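Print this page | E-mail this page

# Pekosbridge Open Day: Tabletop Handling Recordings

Published September
Prepared by Zainab Shehu, Pekosbridge

## Summary

This data card accompanies the recordings made during the Pekosbridge open day in September. Visitors were invited to watch a robot arm handle small objects on a table and, if they wished, to guide the arm themselves. The recordings are released so that those who attended, and others with an interest in teaching robots by example, may study what was done.

The collection holds 2,181 recordings made by 88 operators. Of these operators, 70 were visitors with no earlier experience of the equipment. The remainder were members of staff or students attached to the handling group.

## Background to the open day

Pekosbridge opens its rooms to the public once a year. In earlier years the demonstrations were prepared in advance and run by staff, and visitors stood behind a rope. Comments left at the door asked repeatedly for something that could be tried by hand. The handling group therefore agreed to set up one working table and to keep every attempt, good or bad, from visitors who gave their consent.

Doors opened at ten o'clock. Each visitor was given a short spoken introduction, shown the stop button and allowed one practice attempt before recording began. Practice attempts were not kept. The last visitor session ended at half past four, and staff sessions continued into the evening.

## Equipment and software

The arm was controlled through Emon, the group's own guiding program, which turns the movement of a hand-held controller into movement of the arm. Recordings were written by Wogan, a small logging tool that stores the camera pictures alongside the position of each joint and the opening of the gripper. Both programs are kept in separate repositories and are not included here.

The arm carries a small camera close to the gripper. A second camera was planned for the far side of the room but was withdrawn on the morning of the event, after its clock was found to drift. All pictures in the release therefore come from the arm itself, and the view moves whenever the arm moves.

## Tasks

The release covers 16 tasks. All were chosen to be understood at once by a person who had never used a robot. They include lifting an object and setting it down again, turning an object to face another way, pushing an object towards a corner of the table, and placing one object beside another. The wording given to operators is stored with each recording exactly as it was read aloud.

Operators were free to give up. An attempt that was given up is marked as such and has been kept – the group considers these attempts to be as useful as the completed ones.

## Contents of the release

Each recording is stored in its own folder. The folder holds the following:

- the camera pictures, in order
- a table of joint positions and gripper openings
- the task wording
- a short result note: completed, given up, or stopped by staff
- a number standing for the operator

Names, ages and contact details were not stored with the recordings. Sound was not recorded. The list linking operator numbers to consent forms is held on paper at Pekosbridge and will not be published.

## Objects and surroundings

The objects were light and safe to drop. Several have ridges or bands, which made them easier to talk about with younger visitors and gave the gripper something to hold. The table has a plain white top, and the lighting was left as it normally is. 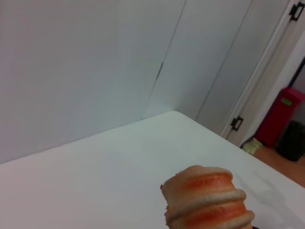 Users should bear in mind that all sessions were held in a single room over a single day. A model trained on these recordings alone should not be expected to work well in other rooms, on darker tables or under weaker light. The group would welcome reports from anyone who tests this.

## Known faults

Visitors often moved the arm in short bursts, with long pauses while they asked questions. The pauses have been left in. Those who need steady movement may prefer to select the staff sessions, which are marked in the index.

Some result notes were entered late, after a queue formed in the early afternoon. These have been checked against the pictures and corrected where necessary, but errors may remain. In a small number of recordings the gripper opening was not logged for the first moments of the attempt.

## Checking and later versions

Bamby, the checking script supplied with the release, reads each folder and reports missing files or gaps in the joint table. It should be run once after downloading. Corrections will be issued as numbered versions, and earlier versions will stay available.

## Terms of use

The recordings may be used for teaching and research without charge. They may not be used to try to identify any person who attended. Published work should name the Pekosbridge open day recordings and state the version used.

Contact: the handling group, Pekosbridge | Copyright Pekosbridge. All rights reserved. | Back to top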